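The Ninth Tote

The bug arrived in March, at the hour when the cleaning people had already gone and the heating in the office at Wadberg was turned down. I had my coat on. I was going to close the laptop, and then the message came from the floor: the planner has stopped again, same place, please look.

I wrote back that I would look.

I should explain how we were living at that time. The company was called Zollel and it made software that told machines where to find things. I wrote the part called Juker. Juker took what the camera saw and what the planner wanted, and it decided if these two could agree. When they agreed, the tote was moved. When they did not agree, Juker waited and asked for a new look. It could ask 9 times. After that it stopped and wrote one line in the log, and somebody had to come.

The line in the log that evening was this:

905 goal rejected, occupied by unknown

I had written this sentence myself two years before, on a train. I remember that I was pleased with it, because it was short. Now I read it on my screen ninety times, one under the other, and I was not pleased.

I took off my coat.

The first thing I did was the thing everybody does, I restarted it. The node came up, it said hello to the others, the map was loaded, and the planner asked for a path to put down a tote under the rail. Juker looked and said no. Occupied by unknown. It looked again and said no again. I watched it as you watch a child who refuses soup.

My mother used to tell me a story about our old house in Salameh. There was a room in it where my grandfather would not put any furniture. If you brought a chair there, he carried it out. He never said that the room was haunted, only that the place was taken. We children were walking through this room every day and we never met anything. When he was very old my aunt put a cupboard there while he slept, and in the morning he stood before it for a long time and then he said to the cupboard, excuse me.

I thought of this while the log was growing. I do not believe that a program can inherit something from the person who writes it. But I had chosen that word, unknown, and I could have chosen a different one.

At the other end the woman on the night shift was waiting for me. We had never met. She wrote in short sentences, like Juker.

Can I move it by hand, she asked.

Please wait a little, I wrote. I want to see what it sees.

So I opened the depth data. If you have never looked at depth data, it is a kind of landscape made from distance. Near things are warm colors and far things are cold colors, and where the sensor does not know, there is black. I turned this landscape around with the mouse. Under the rail, where the goal was, a shape stood in the air. It had no legs and no sides. It was wide at the top and narrow below, and it touched nothing. In all the looks it was there, and in each look it was a little different, as if it was breathing.

I did not like to be alone with it. I went to the kitchen and made tea, and I put on all the lights on the way, also the ones in the meeting room.

When I came back I did what I should have done in the beginning. I asked for the normal color picture. 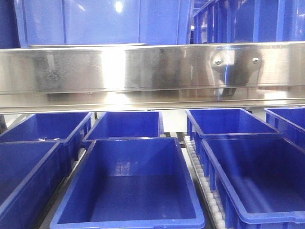

A perception program has no idea of shiny. It knows that light went out and light came back, and from this it must guess where the world is. I knew this from my first week in the work and I had told it to many customers, with slides. I looked at the steel rail for a long time. There was the white bloom where a lamp was looking at itself, and near the two bolts there was a dark shape in the metal, going down to the lower edge, with a thin piece of blue inside it. I held my pencil against the screen. It had no regular outline, and it stood in the same place. My ghost was a reflection, and Juker had taken it out of the steel and hung it in front, over the totes, and then refused to disturb it.

I felt relief and also I was a little sad, I cannot say why.

The repair was not difficult. I drew a mask along the face of the rail, so that points from there would not be counted as a body. I made the rule that a thing must be seen from two positions of the camera before it can occupy a place. I ran the recorded data from the evening through the new version, and it said free, free, free, down the whole window. I changed nothing else. I wrote to the night shift that I was sending a new build and that she should stand back from the line for the first move.

She wrote, ok.

Then she wrote, what was it.

A reflection, I wrote. In the metal.

For a minute there was nothing. I saw that she was typing and that she stopped and began again.

Of what, she wrote.

I looked once more at the dark shape by the bolts. I could have said, of the totes, or of the machine, or of somebody who was passing. Each of these was possible. I had proved that it was in the steel. I had not proved what stood on the other side of it, and my tea was cold, and there were ninety lines in the log which had all said the same word.

Unknown, I wrote.

The build went in. Juker took one look, and it agreed with the planner, and the arm began to lower the tote into the place under the rail. Before I closed the laptop I opened the source file and found the line where I had written the code 905. I put the cursor there. I did not change the message. I only added a comment above it, in my own language, two words, which nobody at Zollel would be able to read, and then I put on my coat.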